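第5章　長距離遠征における補給計画

本章の内容
5.1　補給区間の設定
5.2　一日当たりの所要熱量
5.3　糧食の重量と容積
5.4　デポの設置と記録

前章では経路選定と行程表の作成を扱った。本章では、行程表が確定していることを前提に、糧食と燃料の量を定める手順を述べる。対象は、徒歩、カヌー、パックラフトを組み合わせた無支援または半支援の遠征である。動力を用いる遠征は第9章で扱う。

5.1　補給区間の設定

補給区間とは、連続する二つの補給点の間をいう。補給点には集落、事前に設置したデポ、航空機による投下点が含まれる。区間の長さは距離で示されることが多いが、糧食の計算に用いるのは日数である。同じ距離でも、静水の漕行と藪の中の担ぎ上げとでは所要日数が数倍異なる。
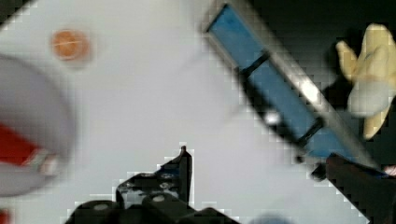
図5.1　白い天板とグリッパ

本章の計算例には、Gundivden高原を起点としPerkari川の河口に至る全長587kmの経路を用いる。経路は、高原上の徒歩区間、Hegazy峠を越える担ぎ上げ区間、峠下から河口までの水路区間の三つに分かれる。補給点は峠下のVudo集落のみとする。したがって補給区間は二つであり、徒歩区間と担ぎ上げ区間は同一の補給区間に属する。この点は演習問題で誤りが多いので注意すること。

各補給区間には予備日を加える。予備日は停滞の確率から求めるのが原則であるが、気象記録の得られない地域では、行動日の五分の一を切り上げて用いてよい。 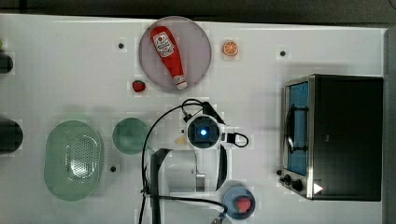 予備日の糧食は行動日の糧食と別に包装し、袋の外側に区間番号を記入する。混載すると、消費の実績と計画の差を途中で確認できなくなる。水路区間では、予備日分を艇の別の防水袋に入れ、転覆時に全量を失わないようにする。

5.2　一日当たりの所要熱量

所要熱量は基礎代謝量、運動による消費量、体温維持のための増加分の和として見積もる。計算例では、水路区間を一人一日3,000kcal、担ぎ上げを含む区間を同じく4,000kcal超とする。10月以降に高原へ入る計画では、体温維持の項を改めて計算しなければならない。

所要熱量の全量を携行する必要はない。短期の遠征では不足分を体脂肪で補うことができるが、行動が三週間を超える場合、不足の累積は判断力と作業速度の低下を招く。許容する不足量は計画書に明記し、隊員全員の同意を得ておく。 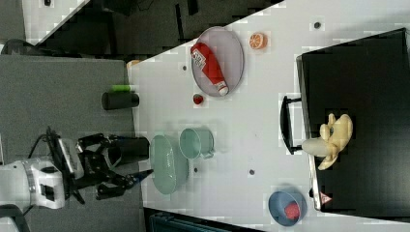 5.3　糧食の重量と容積

糧食の重量は、所要熱量を糧食の平均熱量密度で除して求める。水路区間の3,000kcalを乾燥食品と油脂だけで構成し、包装を除いた重量を551gとした場合の献立を表5.2に示す。この値は下限に近く、食味と食物繊維の面で長期の使用には適さない。

容積は重量と独立に検討する。徒歩ではザックの重量制限が先に効き、パックラフトでは艇内の容積が先に効くことが多い。両者を含む経路では、区間ごとに制約を判定したうえで、厳しいほうの値を採用する。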